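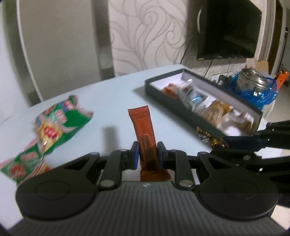 Wrist view from a snack-sorting demonstration, with a packet held between the two gripper pads and the tray behind it.

Labeling grasps in hand-held gripper demonstrations

This page covers how we mark grasp and release points in the Haltska recordings before training. It assumes you have the recordings synced and open in Kashyap, our labeling tool. If the left and right streams are out of step, fix that first. Labels made on unsynced streams can't be moved over later.

Step 1. Pick the lead hand
Each demonstration uses two grippers. Label the one that picks up the item as lead. The other gets its own track, even if it does nothing for most of the take.

Step 2. Mark first contact
Step forward until either pad touches the wrapper. Mark that point as "contact". Shiny film makes this hard to judge, so check the finger width trace too. It flattens when the pads meet the item.

Step 3. Mark the stable grasp
Go to the point where the finger width has stopped changing, and mark "grasp". The packet may still be leaning. That is fine. Tilt is handled by the pose labels and should not delay this mark.

Step 4. Mark release
Use the first moment the pads open and the item stays where it was put. If it sticks to a pad, wait until it drops.

Step 5. Set the target
Draw one outline for the tray and keep it for the whole take. Items lying beside the tray are labeled "outside", even when they are close to the edge.

Step 6. Export
Choose the Zotar format, with 2 tracks per take and a window of 50 samples around each mark. Shorter windows lost the approach motion and made the policy close its fingers too early.

What changed in our results
Vasanthi Reddy relabeled 13 takes with separate contact and grasp marks. The policy trained on them crushed fewer soft packets than the one trained on a single mark. Twist-wrapped candy did not improve. Ya-wen Huang is testing a narrower finger width limit for those.

Send label problems to the Drerside list with the take name and the mark type.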